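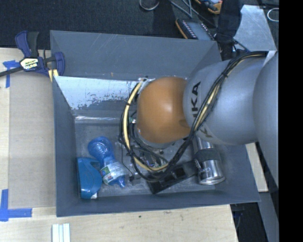 Grultport Bin Surfaces

README, last updated in April

Grultport is a collection of pictures and notes on gray storage bins and the marks that build up on them in use. It covers scratches, scuffs, glare and small stains on the inside walls and floors. It was put together by Alistair Rankin and Alistair Laing for people who sort, clean and inspect reusable bins and want a common way of writing down their condition.

What is in it

The collection has 4,000 pictures of 132 bins. Of these, 3,000 have surface notes and the rest are left without notes for anyone who wants to do their own. Bins are mostly rectangular with flared sides. A bin may appear many times, under different light and from different sides. Most views are from above, looking into the bin.

The bins came from two places. Brodetti supplied large bins that had been used for small parts, and Lamont supplied shallower ones from a packing room. Both sets were wiped with a damp cloth before they were photographed. Old marks that did not come off were left alone.

Folders

brodetti – large bins
lamont – shallow bins
notes – one text file per picture, same name as the picture
lists – bin numbers and which pictures belong to each

How the notes are written

Each file names a part of the bin first (far wall, near wall, left wall, right wall, floor) and then what is on it. Near and far are always taken from the bottom and top of the picture. If a bin was turned between pictures, the wall names change with it, so compare bins by number and check the lists folder.

We use 7 terms: clean, fine scratch, deep scratch, scuff, worn patch, spot and glare. A spot is any small mark of a different color. We do not say what made it. Glare is bright reflected light that hides the surface under it, and it is noted even when there is no damage nearby. Dark speckling inside a shiny area is written as a worn patch only where its edges can be followed.

If something stands between the viewer and part of a wall, the note for that wall ends with "partly covered." Hidden areas are not guessed at from other pictures of the same bin.

Known problems

Glare and worn patches get mixed up. Laing and Rankin each marked the first Lamont set separately and disagreed on these two more than on anything else. The Brodetti set was marked after we had settled the wording, and is more even.

Fine scratches are undercounted on light gray floors. They show up much better on the darker walls.

Pale tabletops can throw a warm tint on the outside of a bin. This is not noted as a spot.

Cracked bins were taken out of use before we got to them, so there are none here – please don't use the collection to judge breakage.

Changes

Version 2 renamed "dirty" to "spot" and fixed the Clusgate labels, which had been entered as Lamont. They are Lamont bins with a Clusgate sticker on the base and have been given their own list.

Corrections are welcome. Send the bin number, the picture name and the line you think is wrong.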